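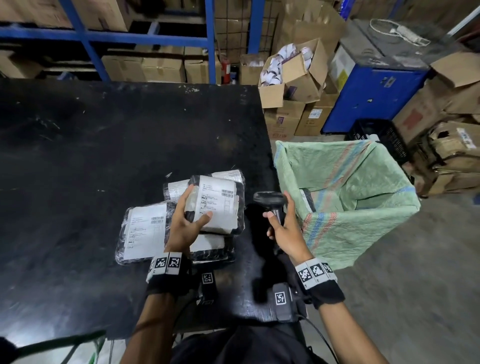
Moving out of state and selling at the same time, what did you do with your stuff?

dolo_ridge
We accepted an offer on our place off Cabello Road (yay!) and closing is set for the end of September. The buyers want possession at closing and our new house won't be ready for 6 weeks after that. So we have a gap. My husband wants to ask the buyers for a rent-back. I'd like to just get out, put everything in storage and stay with my sister. Our agent is staying neutral, so I'm asking you all!

flikley_mom
Rent-back, no question. We did one two years ago and it was the easiest part of the whole sale. One move instead of two. Just get the daily rate and the deposit in writing before closing.

hellero77
I'm going to disagree with flikley_mom. We were the BUYERS on a rent-back and it soured me on them for good. Sellers were supposed to be out in 30 days and we were still getting excuses well past that. Six weeks is long. If their lender wants them living there within 60 days you're cutting it close, plus any delay on your new build and now you're the people with the excuses.

dolo_ridge
Ugh, the build delay is exactly what worries me. It's already slipped once. 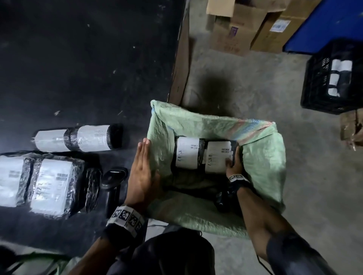 hellero77
Then I'd plan on it slipping again, sorry! Ours did. Get a storage unit near the new place if you can, so the second trip is short. And check whether the homeowners policy covers things in storage, ours only covered part of it.

Crescencio Montes
I sell houses in Dolo County, so take this as one agent's opinion. Rent-backs are fine when the dates are firm, and yours aren't. If you do ask, offer a $4000 holdback from your proceeds, released when you hand over the keys. Buyers relax a lot when they see that. And have somebody who does these for a living write it up, please don't borrow a form off the internet.

flikley_mom
$4000 seems steep to me, we put up half that. But OK, I hadn't thought about the new house not being done. Ours was already sitting there empty.

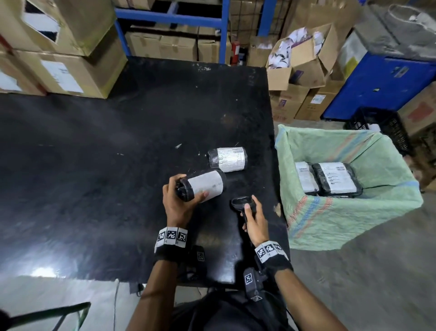

dolo_ridge
Talked to my husband last night and we're going with storage. He grumbled but the holdback number did it, lol. Next question is how to pack so I can find anything in six weeks! My plan is a number on every box and a list on my phone. For the odd shapes like rolled-up rugs and posters I'm going to copy how a shipping warehouse does a tube, black plastic with the white label wound right around the middle. Anybody have a better system?

hellero77
Put the room on the label too. A number by itself is useless when your brother-in-law is standing in the doorway holding a box and your phone is dead.

flikley_mom
Colored tape by room worked for us. And keep the closing papers with you in the car, do NOT let them go on the truck.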